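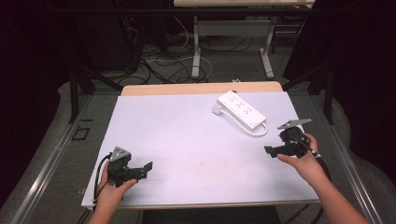
ISTSTEAD, 28 Sep 2026 – Members of the Duvgate Workplace Safety Forum visited the Nolta training center in Iststead last month for a half-day session on electrical equipment in shared offices. The group of 24 was received at the main entrance and taken through the two ground-floor practice rooms before the discussion.

Nolta moved its training work to the Iststead site in November of last year. The center offers short courses for office managers and building staff, and 300 people have completed the basic course to date. Its teaching rooms are set up with ordinary desks and carpet, so that participants can work among the kinds of furniture and wiring they will meet in their own buildings.

The first part of the visit dealt with power strips. A white strip with its outlets arranged in pairs lay on a board on one of the wooden tables, with its cord looped back beside it. Our hosts recommended that any strip be placed on a clear, flat surface before inspection and that the full length of the cord be checked by eye, including the point where it enters the housing. Strips with cracked casings should be withdrawn and labeled on the same day.

Discussion then turned to the floor. Black and white cables ran across the gray carpet beneath and around the white desk behind the table, and several members remarked that the arrangement was familiar from their own premises. The advice given was to trace each cable from end to end, remove those no longer in use, and only then consider trays or covers. Nolta applied this order of work at the Panyasiri office building, where 265 of the 761 cables recorded were found to serve no purpose.

Members also asked how often such checks should be made. The center advises a full review once a year and a brief one whenever desks are moved – a step that many offices omit.
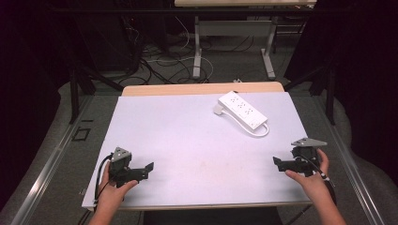

Arrangements for the next visit

The Forum will return to Iststead in November for the second session, which will cover record keeping and the labeling of plugs. Places will be offered first to members who were unable to attend on this occasion. Requests should be sent to the Duvgate office in writing, stating the name of the member organization and the number of places required.

The Forum thanks Nolta for its hospitality and for the printed course notes supplied to all who attended.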